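Tuesday, late

Budget week, so of course I did nothing all day except stare at the spreadsheet and then go hide in the simulator. The question is still whether we buy a second two-armed robot for the Lidisthorpe office or pay for more simulator seats and make do with the one we've got. I wanted to spend everything on hardware back in the spring (it's so much more fun to unpack!) but I'm wobbling.

Bondent's quote came in before lunch. The grippers are 786 each, and we'd want three, so one can sit on the shelf as a spare. Fine. Then there's the service plan, and the shipping, and the floor mat they insist on, and suddenly I'm eating crackers over the keyboard. So I loaded the dining table run. 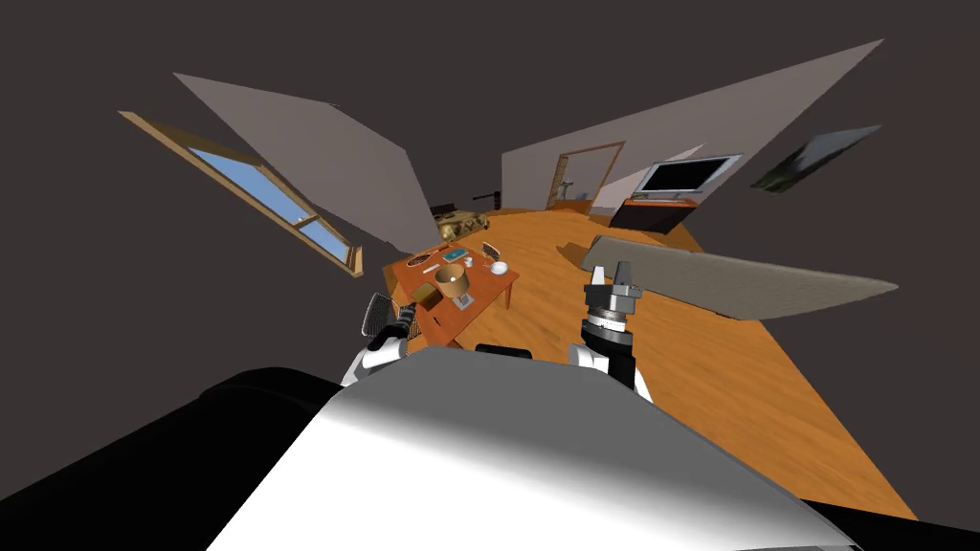 Simulator, dining table setup. Cost of dropping that bowl: zero.

I love that wooden bowl and I'm a little scared of it. It's tall-sided, and whether our gripper opens wide enough for something like that is exactly what I need to know before I sign for three of them. Szűcs has a wider model but they want five months to deliver, and the Prikbridge money has to be spent by September or it goes back. Ugh. I wrote "ASK ABOUT LOANER" on my hand and then washed the dishes, so that's gone.

Seats are 211 a month. I did that sum over and over this afternoon, with tea, and every time it looked better than I wanted it to. More of this kind of thing, basically, bowls and boxes and trays, all day long, on as many machines as we can run.

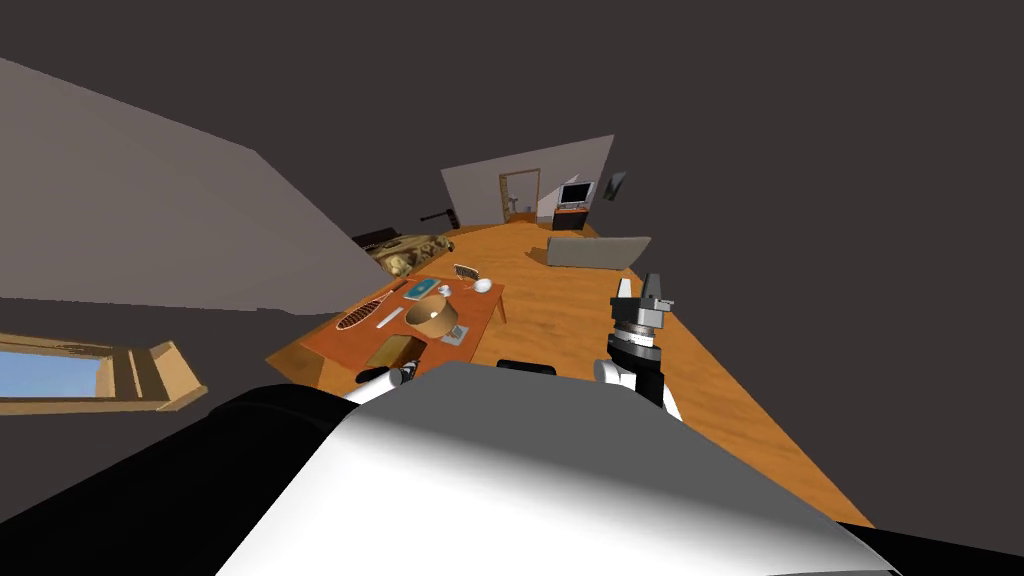
Hajnalka Juhász wrote back around six that she'd take the seats now and leave the second robot for next year's request, and that I should stop pricing grippers until somebody has measured our own bowls. She's right, drat her. I'm taking the tape measure in tomorrow, and I still have to tell Dorottya Deák, who has already cleared a corner for the new robot.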